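Robot Lab for Kids: Which Gripper Is Best at Doing Dishes?

Your hand can pick up a grape, a brick or a wet bar of soap, and you hardly have to think about it. A robot needs a tool for the job. The tool at the end of a robot's arm is called a gripper.

Grippers come in many shapes. Some have two fingers that close like tongs. Some have three fingers that curl. Others have no fingers at all and hold things with a suction cup, the way a toy dart sticks to a window.

At the Jarkdale workshop, engineers compare grippers by giving each one the same job. If one gripper lifted a bowl and another lifted a sponge, the scores would not tell you much. So every gripper gets the same bowls, and every gripper gets 100 tries.

Bowls are a good test. They are smooth, they are curved, and the only easy place to hold one is the rim. Squeeze too softly and the bowl slips. Squeeze too hard and it might chip.

Before a robot arm does the job, a person can hold the gripper and move it by hand. A camera on the gripper records what it sees. Later, a computer studies the recordings and looks for patterns in how the fingers moved.

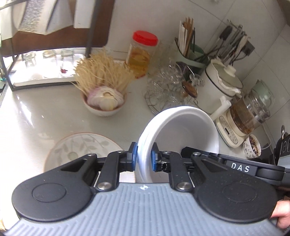 Two fingers with blue pads, at work in a kitchen with bowls on the counter.

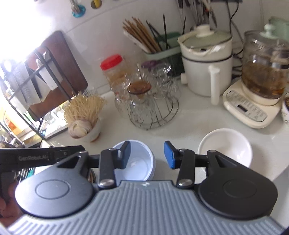 Why do gripper fingers have pads?

Pads help the fingers hold on. Bare metal or hard plastic can slide on a smooth surface. A soft pad squashes a little, so more of it touches the object. That makes more friction, the force that slows down sliding.

The engineers write down three things for each try: did the gripper pick up the bowl, did it keep hold of it, and did it set the bowl down gently? One set of finger pads, called Trutiston, dropped the bowl 21 times. The next set had a softer surface and dropped it less often, but it wore out sooner.

Try it yourself

You need kitchen tongs, a plastic bowl and two rubber bands. Pick up the bowl by its rim with the tongs 10 times and write down each drop. Now wrap a rubber band around each tip and do it again. Keep everything else the same — same bowl, same table, same person holding the tongs.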